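HOME AUTOMATION BUILD, EVENING SECTION
Handout 4: Teaching a gripper about your desk

Sundon Shared Workshop. Bring this sheet back next session. Copies left on the laser cutter will be treated as material.

Where we are

By now your hand-held gripper should open, close and stay in one piece while doing either. If the fingers still wobble on their plates, go back to Handout 3 and tighten the screws in the order given there, which was not decoration. The soft ribs are printed in flexible filament and they forgive a great deal. The plates don't.

This session is about picking a first task and recording it at home. Every year the proposals include folding shirts, making an omelet, and one involving a cat. Please pick something on a desk. Desks are flat, they are at a sensible height, and the things on them are mostly cheap.

4.1 Choosing the work area

You want a surface you know well and won't be tempted to rearrange halfway through. Leave your ordinary mess alone. A policy trained on a bare tabletop will meet its first coiled cable with the confidence of a tourist, and you will be the one untangling it. Cables at the back are fine as long as the fingers have no business going there.

Decide on a home pose before you record anything: fingers open, tips pointing at the middle of the working area, wrist level. Every take starts from it and every take ends in it. On a computer desk the mouse pad makes a good target, being the one patch that is both central and easy to tell from the wood.
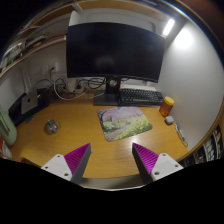 Plirico wrote back on the course list that the home pose is overrated, and that takes started from wherever the hand happened to be gave a sturdier result on a kitchen counter build. Fair enough, but that build also had far more takes than you will have, and a counter with a lot less on it. Start from home for the first batch. Vary it in the second, once you have something to compare against.

4.2 Light

Turn the monitor off. A moving screen saver teaches the model a great deal about screen savers. Lamps may stay on, but leave them where they are for the whole batch. Glossy wood will give you a bright patch, and the patch shifts as your hand does – annoying, and survivable. Daylight is worse, as it wanders off at five in the afternoon without telling anyone.

4.3 Choosing the object

Pick one object. It should be narrower than your full opening, with a bit of room on both sides, and it should not roll. Computer mice do well here. They are rounded enough to be interesting and low enough to punish a sloppy wrist angle.

Be careful with clear plastic. The model has to work out where a see-through shell ends, and a busy printed background doesn't help it. If you're determined to use a transparent object, record your first batch with something opaque, keep it as a baseline, and then switch.

For the approach, come in open and straddle the object before you think about closing. Stop there for a moment in every take. The pause marks the point where reaching ends and gripping starts, and the Zovbridge script looks for it when it cuts the recording up. Skip the pause and the script will cut wherever it likes. Its taste is poor.

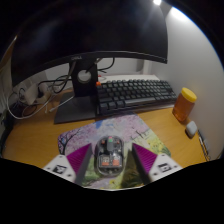 4.4 Recording

Aim for 60 takes in the first batch. Two batches are due by the end of February. One student last term handed in 102 takes of a stapler, of which 2 had the markers readable all the way through, so check your first take before you make the rest.

Keep both square markers clean and flat on their plates. The script reads the finger opening from them, and a thumb over one of them reads as nothing at all. Hold the grip from below.

Name your files by batch and take. "final" is not a batch. Neither is "final new".

4.5 What to hand in

Your two batches, the calibration file, and half a page on what went wrong. The half page carries the most marks and is usually the best reading. If nothing went wrong, write down how you checked.

Reading for next time: the Kopecký notes on grip force, first half only. The second half assumes you own a force sensor and a budget.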